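Teleoperation and Hand Guiding – Frequently Asked Questions

What is the difference between hand guiding and remote control?
In hand guiding, the operator holds the arm by the wrist and moves it through the task while the joints are in free-drive mode. In remote control, the operator moves a pair of leader arms and the robot copies the joint angles. Cledadus supports both modes on single-arm and two-arm stations.

Which mode should I use for a two-arm task?
Remote control. One person can hand guide one arm with good results, but guiding two at once tends to put the operator's body between the head camera and the work. Hand guiding is still useful for recording fixed start poses.

How many demonstrations does a task need?
Start with 50. If the object stays in one place, that is often enough for a first test. Tasks with cloth or other soft parts need more, and we suggest 100 before you judge the result. Our longest set, recorded on the Tilent station, has 262 episodes.

Can the arms work on objects larger than the grippers?
Yes. A gripper can press against a part or steady it without closing on it. Record these contacts slowly and keep the force low. For tube frames, place the object on a padded mat and keep both grippers within view of the head camera.
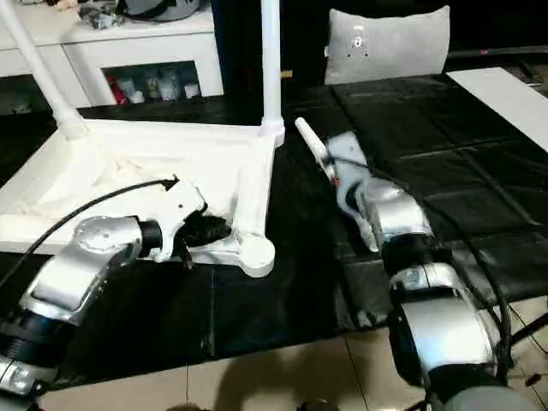
Head camera view: left gripper at the inner corner of a white plastic frame, right arm reaching in.

Where should the cables run?
Along the arm, with enough slack at the wrist for full rotation. Before each session, turn both wrists to their limits and check that no cable pulls tight or crosses the work area.

Does the background have to be cleared?
No. Shelves, cabinets and ordinary household items can stay. Do not move them halfway through a set unless you want that variation in the data, and note the change in the session log if you do.

What should I do with a failed attempt?
Press the discard pedal and reset. If the operator makes a small mistake and recovers from it, keep the episode and tag it "recovery". Episodes with a joint fault or a dropped camera stream are rejected at upload.

Why does the robot lag behind my leader arms?
Check the speed limit first. New profiles ship at a reduced limit, and the follower will trail during fast moves. If the lag remains at slow speed, use a wired connection and close any other program that reads the cameras.

Can I mix episodes from different operators?
Yes, provided that everyone starts from the same pose and uses the same arm for the same step. Agree on the order of steps before recording – mixed orders are the most common cause of hesitation during playback.

Who do I contact about dataset formats?
Write to Da-eun Ra through the support form and include the station name and software version. Files recorded before the July release must be converted with the Jumel tool before upload.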